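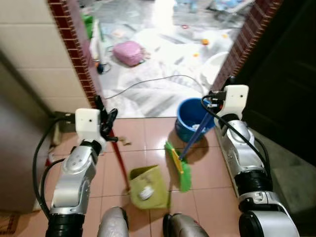 Long-handled dustpan, yellow-green pan with red handle, on a tiled floor.

Sistoma 1159 Rotational Moulding Machine

The Sistoma 1159 is a three-arm carousel machine for making hollow plastic parts such as water tanks, bins, road barriers and planters. It suits firms that run short to medium batches and change moulds often.

Powder is loaded into the mould by hand or from the optional Kravets hopper. The arm carries the mould into the oven, where it turns on two axes until the powder has melted and coated the inside wall. It then moves to the cooling bay and on to the loading station. Each arm has its own drive, so a thick-walled part on one arm can turn at a different speed from a thin one on the next.

The oven is gas fired. Cooling is by fan, with water mist available as an extra. Up to 18 programs can be stored on the control panel and copied to a memory stick.

Specification
Arms: 3, straight or offset
Stations: load, oven, cool
Stored programs: 18
Oven door: vertical lift
Suitable materials: polyethylene powder, polypropylene powder
Delivery: 10 weeks from order
Installation: 11 working days

Options
Kravets powder hopper
Water mist cooling
Estari mould temperature logger
Second control panel at the loading station

The floor must be level and able to take the load of the machine with all moulds fitted. Ask for the floor plan before ordering. Gas and electrical connections are not included in the price.

Spare parts are held at our Plarkport depot. Orders placed before noon leave the same day, Saturdays and Sundays excepted. Moulds are quoted separately.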